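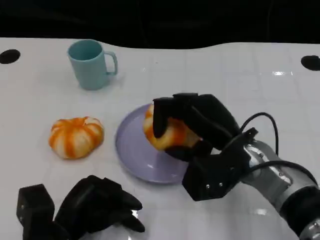
Skadholm H2 hand set: set-up, care and spare parts

The Skadholm H2 is a pair of black, jointed hands for a two-arm table cell. It is delivered with both wrist blocks, the cables, the wrist screws and a small bag of spare clips. The arms and the table are ordered separately. We at Kernton sell the set, mount it if you wish, and keep the wear parts on the shelf.

On this page you find what our customers ask for most often after the delivery: how the hand is fixed, how the cables should lie, and what to check before you let the cell work with soft or light objects.

What is in the set
Right hand with wrist block
Left hand with wrist block
Two cable sets, one for each hand
Screws for the wrist, silver, with one spare for each hand
Clips for fixing the cables along the arm
Hex key
Printed care card (English and Polish)

Order number: 213
Weight of one hand with wrist block: 1,116 g
Delivery time: please ask, it depends on the season

Mounting on the arm
Switch the cell off and wait until both arms are fully at rest. Support the hand from below with one palm while you put in the screws. Turn every screw by hand first, then tighten them a little at a time, going from one to the other. If a screw goes in crooked, take it out and begin again. The thread in the wrist block is softer than the screw, and a damaged thread means a new block.

The left and the right wrist block look very similar on the bench. Look at the letter on the inner side before you mount them. We have had hands back for repair which were only changed over.

Cables
The cables come up from the wrist in a loop, go over the back of the hand and then down along the arm. Please keep this loop. New users often pull it flat, as it looks tidier, and then the cable is under tension each time the wrist bends. Put the first clip on the arm and not on the wrist block.

Move the wrist slowly by hand to both ends of its travel. The loop must not touch the fingers at any point. If it does, give back a little length at the first clip and try once more.

Checking the grip
For the first grip test we use things from the household. A plastic mug with a handle, a plate with a raised rim and small striped decorative pumpkins are enough for a whole morning. The pumpkins are a good test, for they are round with ribs, and a finger which stands slightly wrong will slide into the next groove. Place one on the plate and take hold of it there, with a finger on one side and the thumb coming under from the other.

Start with the grip force at 60 in the settings menu. For most hard objects you will not need more than 70. If the object turns in the hand, first correct the position of the thumb, and only after this raise the force. Keep the other hand open and low at the near side of the table during the test.

A white table shows rubber marks very early. When you see dark lines where the fingers have passed, clean the finger pads.

Regular care
Every day: wipe the finger pads with a cloth that is slightly damp. No alcohol, it makes the pads hard.
Every week: check the wrist screws with the hex key. Do not turn them further if they are tight.
Every month: open and close each finger alone and listen. A dry clicking sound comes from the joint pin, and the pin can be changed without sending us the hand.
Once a year, best in April when our workshop is quieter: send the hands for inspection.

Spare parts
Finger pads, full set for one hand
Joint pins with washers
Cable set, left or right
Wrist block, left or right
Cable clips by Jundent, bag

The older cable sets by Czerwiński also fit, but they are shorter and the loop over the hand becomes too tight on long arms. We do not recommend them for new cells.

Repairs
Please write to Iwona Szulc in the workshop before you send anything. Tell her the order number, which hand it is, and what the hand does or does not do. A short film helps very much. Pack each hand alone, with the fingers open and the cables lying free in the box. Do not wind them around the wrist.

Questions about prices and orders are answered by Chrysoula Panagiotou. The office telephone is open in the mornings until noon.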